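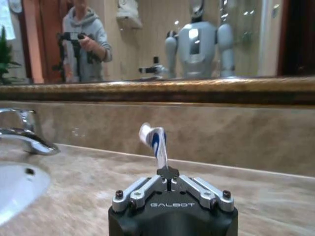

A Workshop Teaches a Robot to Clear the Bathroom Counter

Members of the Rallmont shared workshop have spent the winter and spring on a household task that most adults complete without thinking. Their robot is learning to put away the toothpaste.

The project is known within the workshop as Bemetti, a name carried over from an abandoned attempt at a motorized linen cupboard. Its aim is modest. A humanoid robot stands at a bathroom counter, picks up tubes and small bottles one at a time, and places them where the household keeps them. The robot itself was purchased complete. The program that directs it at the counter, the practice furniture, and the method for recording the work were all built by members in the evenings, largely on Thursdays, when the metal shop is closed and the building is quiet enough for conversation.

Maj-Britt Haugland proposed the task at a members' meeting and offered her own bathroom for trials. Kitchens had been suggested first, but the workshop's earlier kitchen project had ended in disagreement over whose dishes were to be used. A bathroom counter, Haugland argued, is small and visited by the same objects every day.

"It is also the place where one is least likely to tidy up after oneself in the morning," she said.

The Practice Counter

Work began with a piece of carpentry. Leif Blomqvist, a retired cabinetmaker and one of the workshop's 26 members, built a plywood counter with a top set 900 millimeters above the floor. A salvaged basin was fitted on the left and a strip of board was fixed along the back to serve as a backsplash. The counter stands on locking casters and is stored beneath the mezzanine.

The first version had a square front edge. Blomqvist replaced it after taking a paper tracing of the curve in Haugland's bathroom, a job that required two visits and most of a roll of lining paper. He also raised the backsplash. Early trials had shown that the robot's reach changed a good deal when an object was close to the wall, and the original strip was too low to cause the difficulty it was meant to reproduce.

"If the practice piece is kinder than the real one, you learn the wrong thing," Blomqvist said. He has since declined several requests to lower it again.

The counter carries no mirror. This was a matter of cost, and the members now regard it as the principal weakness of the arrangement. In the home, the robot faces a second room containing a second robot and any person standing behind it. A picking program that searches the camera view for objects must be told where the real counter stops. Hubert Kubiak, who wrote most of that program, handles the problem by marking the back edge of the counter at the start of each session and discarding whatever is found above it. He describes the solution as temporary. It has been in use since February.

What a Tube Does

The members expected bottles to be hard and tubes to be easy. Their records suggest the reverse. A rigid bottle standing upright may be knocked over, but it keeps its shape. A tube of toothpaste changes with every use. It flattens, twists, and curls at the end, and its weight moves toward the cap. When two metal fingers close on it, the remainder may swing to one side, so that the position of the grip says little about the position of the far end.

Kubiak's log now covers 558 attempts with tubes of various sizes and states of fullness. Each entry gives the starting position, the point of contact, and a short remark. The remarks are plain. "Slid." "Turned over in grip." "Held, but upside down." One entry from March reads only "Sink."

The present approach is to grip low and lift slowly, then pause before moving sideways. The pause was Blomqvist's suggestion and was at first resisted on the ground that it made the robot appear undecided. It was adopted after a comparison carried out on the practice counter over two evenings. Nearly empty tubes remain the most troublesome, and Haugland has asked members to bring theirs in and not to throw them away. A carton labeled for the purpose sits by the workshop entrance.

Recording the Work

A program of this kind depends on examples. The robot's own cameras supply part of the material, and a member with a handheld camera rig supplies more, standing behind the robot or to one side and filming over its arm. The two sets of recordings are compared on the following workshop evening.

Åsmund Lunde is in charge of the recordings. He has drawn up a sheet of instructions for those taking part, which runs to a single page. Participants are asked to leave the objects as the household would leave them, to change the layout between runs, and to keep the floor clear around the robot's feet. Conversation is permitted. Advice to the person at the controls is not.

Lunde was initially in favor of a fixed layout, with every object returned to a pencil mark. The results were good on the practice counter and poor in the bathroom. The marks were sanded off in April.

In Haugland's bathroom the objects lie mostly on the right half of the marble counter: a small white bottle with a blue label, a few tubes in white and dark green, one of them well back toward the wall. The soap pump stays at the far left, beyond the oval sink, with a potted plant behind it. The robot therefore works with the basin in front of its left arm, and the faucet between that arm and much of what it has been asked to fetch. 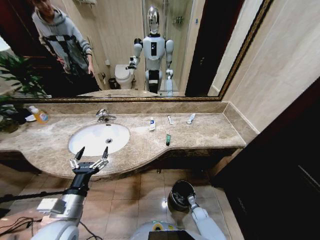
Room to Stand

Space has proved to be a question of its own. The robot can be turned at the counter, but doing so with a person in the room calls for some agreement beforehand about who moves first. The members settled on a spoken count, which is used even when only one person is present.

The hard floor also required attention. At the workshop the robot stands on sealed concrete, and its base position was assumed to be known once it had been parked. On tile, Kubiak prefers to measure it again before every run. The measurement adds a few minutes to each session and is a frequent subject of complaint.

Power and data are a further matter. Lunde's sheet directs that cables be led away to the side and checked by hand before either arm is moved. He would like a tidier arrangement and has priced one. The members have put the decision off until the summer, when the fund for shared tools is renewed.

The Next Stage

Sixten Forsberg, who chairs the workshop, has asked the group for a demonstration at the autumn open evening. The plan is to use the practice counter, with a secondhand mirror added if one of suitable width can be found. Blomqvist has a frame in mind and has begun cutting the brackets.

Haugland would prefer that the demonstration include caps. At present the robot puts a tube away whether or not it has been closed, and she considers the job half done. Kubiak has estimated that the handling of caps would add some months to the project and has asked for it to be listed separately. It appears on the workshop board under its own heading, with a line beneath for the names of those willing to work on it. Blomqvist and Haugland have signed.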